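Turdale Residents' Forum
Allotments and Growing
Topic: Proposed change to water charges at the Mösli Lane site

A_Seixas (site secretary)
5 Mar 2021
Members are invited to comment on the proposal to replace the flat water charge with one based on plot size. The mains bill for last year came to £1137, against 900 collected. The difference was met from reserves, and this cannot continue.
Aníbal Seixas

plot56
I wish to record my objection. My plot is one of the largest on the site, yet I draw very little from the mains. I have four water butts and a deep mulch. A charge by area would penalise members who have spent their own money on saving water.

northgate_grower
With respect to the previous member, area is the only measure available to us. Meters were priced by Fultum two years ago and the quotation was £3551 before any digging. The site could not bear that cost.

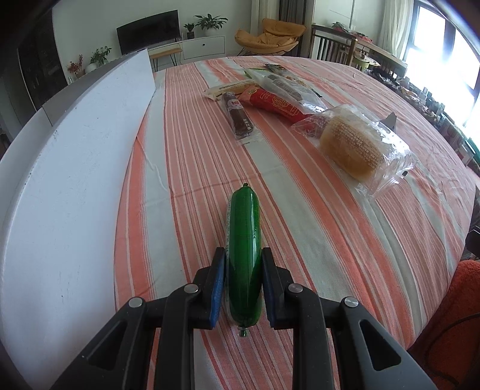

I would, however, support a reduction for any plot with two or more butts connected to a shed roof. The Drolulholm association has such a rule and it appears to work well.

plot56
A reduction would go some way to meeting my concern. Who would inspect the butts, and how often?

M.Harrow
I do not agree that a reduction is needed. The standing charge forms a large part of the bill and falls on the site whether or not a member turns on a tap. Hosepipes left running overnight are the greater problem – the rule on this has not been enforced since September.

A_Seixas (site secretary)
Thank you for these comments. Butts could be checked during the spring plot inspection. I shall ask for the standing charge to be shown separately in the revised proposal. The matter of hosepipes should be raised under a new topic, please.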